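Begehung Objekt Gedavell, EG und Keller
Checkliste Brandschutz / Fluchtwege / Ordnung, mit Bemerkungen
Stand Januar, Beginn 6 Uhr, vor Dienstbeginn

Legende: i.O. = in Ordnung, M = Mangel, n.g. = nicht geprüft

1. Haupteingang
Tür öffnet in Fluchtrichtung: i.O.
Panikstange: i.O., etwas schwergängig, beobachten
Schmutzfangmatte plan: M. Ecke rechts steht hoch, war letztes Mal schon bemerkt. Bitte jetzt wirklich tauschen, nicht wieder ankleben.
Beleuchtung Vordach: i.O.

2. Treppenhaus A
Handlauf fest: i.O.
Stufenkanten: M, zwei Kantenprofile locker (zwischen EG und Podest)
Rauchabzug, Auslösetaster zugänglich: i.O.
Plombe am Taster fehlt. Andero anrufen, die haben den Wartungsvertrag.
Abgestelltes: Kinderwagen, Schirmständer. Kinderwagen war um 12 Uhr weg, Schirmständer nicht.

3. Feuerlöscher
6 Stück laut Plan, 6 vorhanden
Prüfplaketten: 5 gültig, einer abgelaufen (Teeküche)
Höhe der Halterung: i.O.
Sichtbarkeit: M im Lager, Schild hinter Regal. Schild umhängen oder Regal weg, mir egal, hauptsache man sieht es.

4. Flure
Lichte Breite: n.g., Maßband vergessen, wird nachgeholt
Brandlast: allgemein besser als im Herbst. Papierstapel vor Kopierraum weg, gut.
Türen mit Keil offengehalten: M, 2x. Keile eingesammelt.
Bodenbeläge, Matten, Kartons, loses Material am Boden: siehe Bilder.
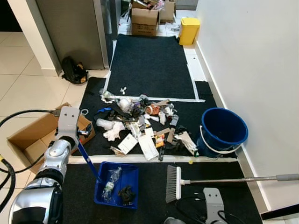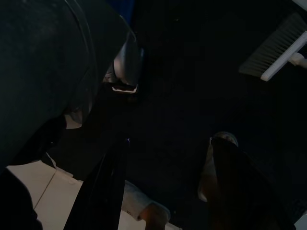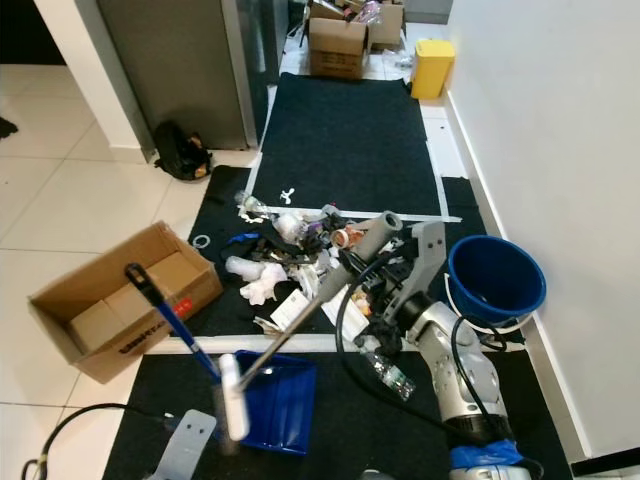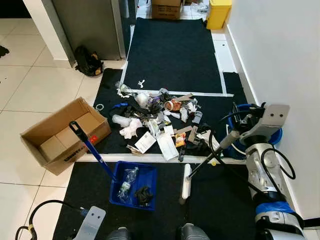

5. Notbeleuchtung
Funktionstest über Prüftaster: i.O. bis auf Leuchte 809, bleibt dunkel. Akku oder Platine, soll Andero mitprüfen wenn die wegen der Plombe eh kommen.
Piktogramm über Hinterausgang vergilbt, noch lesbar. Kein Mangel, aber auf die Liste.
Prüfbuch: letzte zwei Einträge ohne Unterschrift. Bitte nachtragen.

6. Elektro
Mehrfachsteckdosen hintereinander gesteckt: M, Büro 2. Zum dritten Mal. Beim nächsten Mal nehme ich sie mit.
Verteilerschrank verschlossen: i.O.
Beschriftung Sicherungen: M. Halb Bleistift, halb gar nicht
Wasserkocher Teeküche: Kabel am Stecker geknickt, ausser Betrieb genommen und Zettel drangemacht. Zettel bitte dranlassen.
Prüfung ortsveränderlicher Geräte: Termin mit Sirura steht noch aus, Angebot liegt vor.

7. Keller
Brandschutztür schließt selbsttätig: M. Bleibt eine Handbreit offen, Schließer nachstellen. Dringend.
Kabeldurchführung Heizungsraum: Schott beschädigt, man kann durchgucken. Dringend, Fachfirma.
Heizungsraum als Abstellraum benutzt: M. Farbeimer, Gartenstühle, Karton mit Weihnachtsdeko. Raus damit.
Bodenablauf: i.O., riecht aber. Wasser nachgiessen.
Rettungsweg Kellertreppe: i.O., Laub auf den unteren Stufen

8. Erste Hilfe
Verbandkasten EG: vollständig, haltbar
Verbandkasten Keller: M, Pflaster leer, Rettungsdecke fehlt
Verbandbuch vorhanden: i.O.
Aushang Ersthelfer: veraltet, neue Liste kommt vom Büro Song. Bis dahin alte hängen lassen.

9. Aussen
Sammelplatz beschildert: i.O.
Feuerwehrzufahrt frei: M, Anhänger stand drin. Halter infomiert, soll heute noch weg.
Streugut: 2 Säcke da, einer angebrochen und verklumpt. Nachbestellen, wir haben Januar.
Hydrant zugänglich: i.O.

Fristen
Sofort: Brandschutztür Keller, Schott, Feuerwehrzufahrt, Keile bleiben weg
Bis 2 Wochen: Löscher Teeküche, Leuchte 809, Plombe, Verbandkasten Keller, Kantenprofile Treppe
Bis nächste Begehung: Rest

Anmerkung zur Liste selbst: Punkt "Fluchtpläne" fehlt im Vordruck, ist beim Umstellen auf die neue Version rausgefallen. Hab trotzdem geschaut, Plan im EG hängt seitenverkehrt zum Standort, also links und rechts vertauscht. Neu drucken und richtig aufhängen. Bitte auch im Vordruck wieder ergänzen.

Nachkontrolle im Februar, gleiche Uhrzeit. Schlüssel Heizungsraum vorher bereitlegen, hab diesmal ewig gewartet.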